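Surgical Skills > Open Textbook > Part Two: Closing

CHAPTER 5
The Interrupted Stitch

Most beginners arrive at this chapter believing that sewing is sewing. They have hemmed a pair of pants, or watched a grandparent do it, and they expect skin and its relatives to behave like denim. Denim has the good manners to stay where it is put. Tissue creases, slides, and swells, and it holds a grudge against anyone who pulls too hard.

The interrupted stitch is the oldest answer to this problem and still a good one. Each stitch is a separate piece of work: one pass through both sides, one knot, two tails trimmed short, and on to the next. If one fails, its neighbors carry on without it. A running stitch is quicker and looks far more elegant, right up to the moment the thread breaks and the whole row resigns together.

The price is knots. You will tie a great many of them, and in the early weeks they will not look alike. Some will sit down small and flat. Others will sprawl across the wound like a spider that has had bad news.
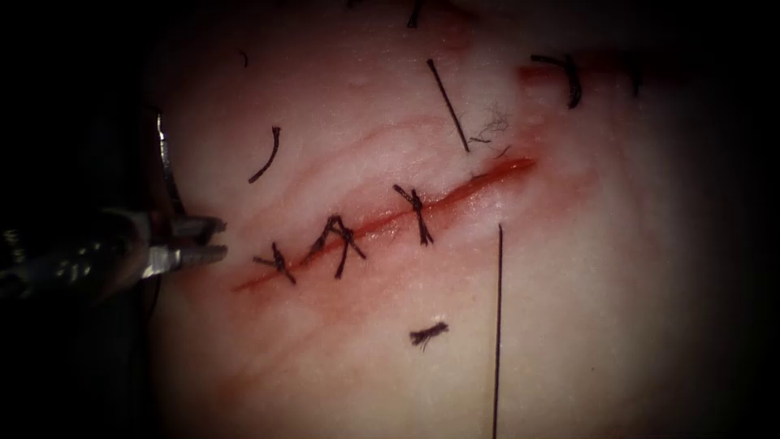 Spacing is the first thing an examiner looks at and the last thing a student thinks about. The usual advice is to keep the gap between stitches close to the width of the bite, and to decide on that gap before the first needle goes in. Students who make it up as they go tend to begin with great generosity and finish in a panic, with three stitches crowded into the space of one. The Stistemham course used to have its students mark the line with dots beforehand. They complained that this was childish, and their spacing improved at once.

Then there is tension. The edges should touch. They should not be crushed, and they should not be hauled into a ridge like a badly laid carpet. A knot that turns the tissue white around it is too tight -- loosen it now, while it is still a small embarrassment. Remember too that tissue swells in the day or so after closing, so a stitch that feels a shade slack in your hands may be just right by morning.

Tails get their own section (5.4), which will seem excessive until you have cut one too short and watched the knot come apart. Leave them too long and they wander into the next stitch, where they will be tied in by mistake.
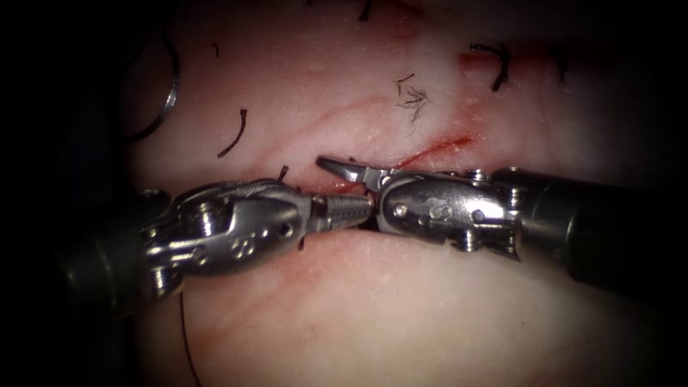

Handing the thread from one instrument to the other is where most of the time goes. Horness, whose practice log we borrow from throughout Part Two, recorded 3141 knots over one winter and found that the tying itself had sped up nicely by the end. The fumbling between knots had hardly changed. The cure is dull: keep both tips in view, keep the working end short, and finish one movement before starting another.

Before reading on, get a practice pad and a length of dark thread, which shows your mistakes better than pale thread does. Close one straight cut. Keep the result, however ugly, and put it beside the one you make at the end of the chapter.

Page last revised 20/09/2021

Related chapters
Chapter 4: Needles, and How to Hold Them
Chapter 6: The Running Stitch and Its Regrets
Reading list: the Głowacki knot tables
Zukwood practice sheets, July set

This site uses cookies to remember your place in the book. Accept / Manage settings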